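Home Projects Notebook People Archive Search

This site uses cookies to remember your settings. Accept / More information

Workshop notebook, Sorneck gripper software
17 January 2019
Written by Walid Karaki

Today I worked on the opening estimate of the hand-held gripper. The problem is the same one which Rin Wada reported on Monday: when the fingers are open wide, the estimated width jumps between two values, and the planner then believes that the hand is closing. She saw it in the replay from Damier and I could repeat it with my own recording in the morning.

First I suspected the clock. Images and encoder values come by two different paths, and the code joins them by nearest time. I printed the difference for every pair and it was small and steady, 3 ms at the worst. So I left the clock alone and went to the perception part.

The width is computed from the two finger tips in the wrist image. The segmentation gives one mask for each finger, then we fit a line along the inner face of the pad and take the upper end of this line as the tip. It works well on the grey mat. On the white table it does not, and I think the reason is the shadow. The fingers are nearly black, so the threshold was chosen very generous, and on white the soft shadow between the fingers passes the threshold also. The mask then grows towards the middle and the tip moves with it.

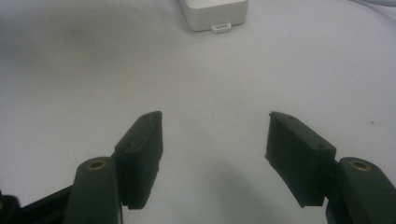

Fingers open over the white surface. Note the shadow band low in the gap.

I tried to make the threshold lower. The shadow went away from the mask, but on the left pad the lower edge, which is a bit rough, broke into small pieces and the line fit became worse. I tried 7 values and none of them was good for both.

After lunch Gil-soo Na proposed to use the brass inserts at the top of the finger arms. They are round and they have a clear colour, and a shadow will never look like them. I wrote a small detector: colour filter, then circle fit, then a fixed offset from insert to tip, taken from the drawing. The jump disappeared in my recording. I ran it also on the Damier replay, and from 37 bad images only 2 are left. In both of them the right insert has a strong reflection and the colour filter loses it.

Things which I must not forget:

- The offset is only correct if the pad is screwed on straight. We have no check for this.
- In the config file the parameter is still called shadow_thr although it is no more used for the width. Rename it.
- Small objects far behind the fingers must be ignored. I now cut the search area to the lower part of the image. Hye-jin Bae asked what happens if the lens is mounted a little turned, and I have no answer yet.

The old method stays in the branch "ha-width" until the Brukell tests are finished. If the insert is not found, the code now keeps the last good value and sets a flag. The planner does not read this flag at present. Min-kyu Yeom will add it to the message and I will change the planner side when he is ready.

Tomorrow: reflection case, then repeat on the grey mat to see that I did not break it.

Comments (3)

Rin Wada
Thank you, I pulled it and my replay is quiet now. Can you please also log the radius of the circle? If it changes too much the detection is probably wrong.

Walid Karaki
Good idea, I will add the radius for both sides.

Gil-soo Na
For the reflection, try to fix the exposure first before you touch the filter. The auto exposure was still on when I looked.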